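Elalik Wrestling says Kaj Toft will defend its heavyweight title against Valdir Rocha in August, and that this one is really the last match between them. The promotion said the same in the spring, when Toft won by count-out and both men were back in the ring together 11 days later.

The announcement, posted 2018-07-15, calls it a "career match," meaning the loser has to retire. It doesn't say whether that covers tag matches or shows outside the company. Rocha has already lost one of these, at Skaltdale, and was gone for all of two months.

Booker Delia Riquelme told the Tully radio show that fans "should take the stipulation seriously." Asked if Rocha had signed a new contract, she said she doesn't discuss contracts.

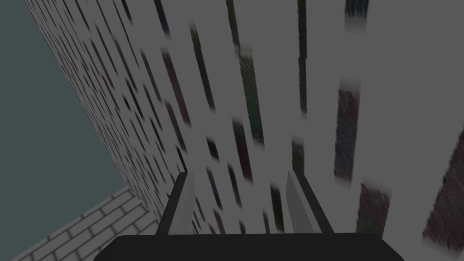

Elalik also claims 2740 tickets were sold for its last show in the same building. People who were there put the crowd closer to 2000, and the upper rows stayed dark on the broadcast.

Natnael Lencho, who pinned Rocha clean last month and would seem to have a better case for a title shot, isn't on the card so far. Riquelme said more matches will be added.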